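Subject: Re: [toy-lending] red shape board, pieces + where it goes

Hi all, quick one before I run out. Replying to the bit below about the Livard set.

> Can someone check the red shape board before it goes back in the
> catalog? The April sheet has it as incomplete and I can't tell
> which pieces are meant. Also is it foam or what, the Semero
> one was hard plastic and that got returned twice.

It's foam. Thick, matte, fairly light. Purple cylinder is here and it goes in the round hole, stands up nice and tall so little hands should get hold of it fine. Put me down as happy with that one.
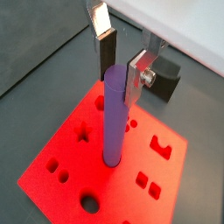

Purple cylinder in its hole, Livard board

> Could we also get the layout written down? Last borrower said
> the star was missing, I thought there wasn't a star.

There is a star. Middle row, right hand side, five points. Nine openings altogether, three by three, and a couple of them are really little groups of holes, so please dont count pegs against openings when you check it in, thats how the sheet got in a mess. Front row has the arch one, then three small round holes in a triangle, then a big round. I've NOT checked the star piece itself, only the board.

Catalog number is 889, not 1,223. 1,223 is the Dukow stacker, somebody swapped the lables.

The black L-shaped holder with the curved top: keep it with the board for now pls, don't put it in the Veloso bin. Two screws in it near the bend, leave those alone. 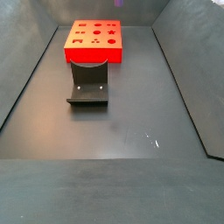
STILL TO DO

- star piece, find or order
- fix the numbers on the sheet
- new bag for 889, old one is split

Can do the bag. Someone else take the sheet?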